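25/06/2018 – glaze notebook, crazing and dishwasher durability

Picked up the Quinlan clear again after leaving it since January. The question is still whether the fine crazing comes from the fit between glaze and body or from cooling too fast below the quartz inversion. Kiln log shows the last firing dropped faster than programmed in that range, so the January tiles can't settle it.

Mixed two new batches from the same bucket of base. Batch A is the recipe as written. Batch B has extra silica, 3% over the base. Both sieved through 76 mesh – coarser than I would like, but the fine sieve has a tear in it and the replacement from Sedeck is on order.
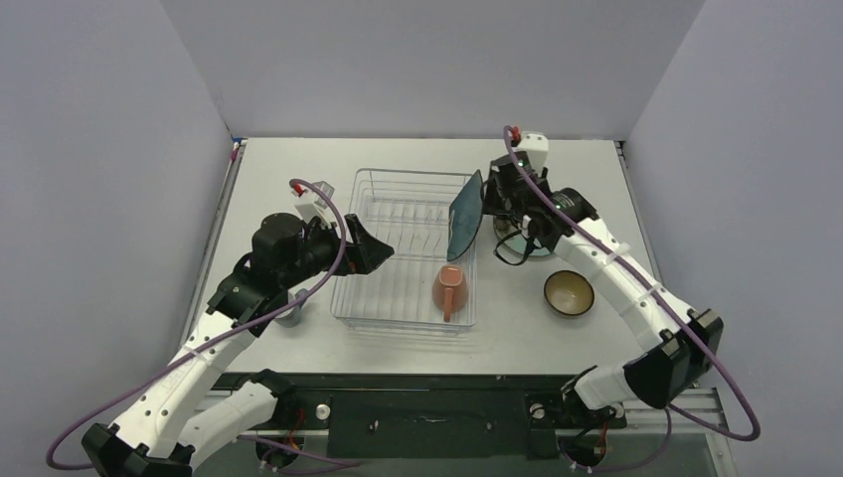 Specific gravity came out slightly high on B. Thinned with distilled water and let it stand before measuring again. Dip time two seconds for all tiles, one coat, feet wiped with a damp sponge. Tiles are numbered on the back in iron oxide. Do not use the blue underglaze pencil for this, it burned off last time.

Tsutomu Hosoda asked whether the Brekico body absorbs more after bisque than the old one. It does. Boiled weights are on the sheet taped inside the cupboard door. Some of the crazing on finished ware could therefore be delayed, from moisture expansion of the body, and a fresh tile would look fine either way.
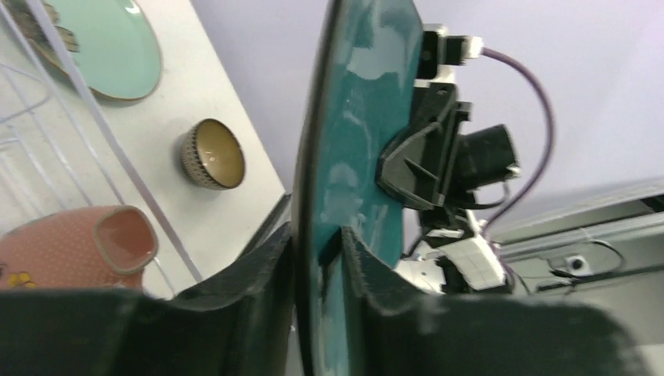
Plan for the delayed part: leave half the tiles on the shelf and put the other half through boiling water and ice water, three rounds, ink rubbed in after each. Any tile that takes ink goes in the failed tray with the round written on it. Repeat on dark glazes under a raking lamp, as ink is useless there.

Kiln: Drindon, middle shelf only. Added a hold at 427 °C on the way up for the wax, door vent open until the end of the hold. Controlled cooling through the inversion, lid stays shut until around 76 °C.
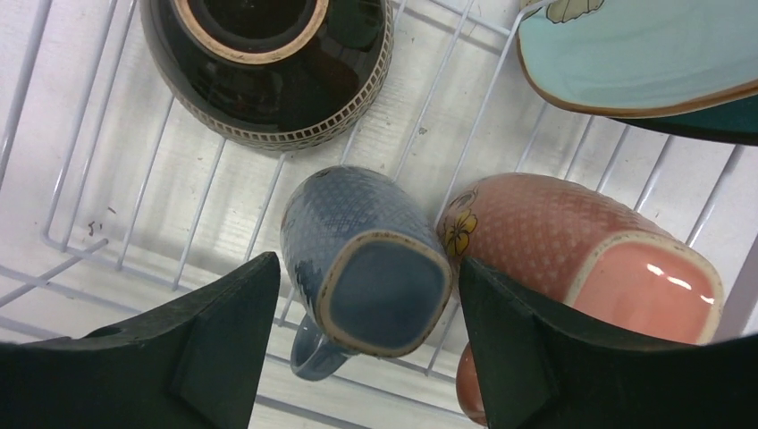
Cone pack goes behind the front peep, one more on the bottom shelf to check the spread.

To do:

- re-weigh the silica bag
- copy the January cooling curve into this book
- ask Tsutomu for the dilatometer results on the old body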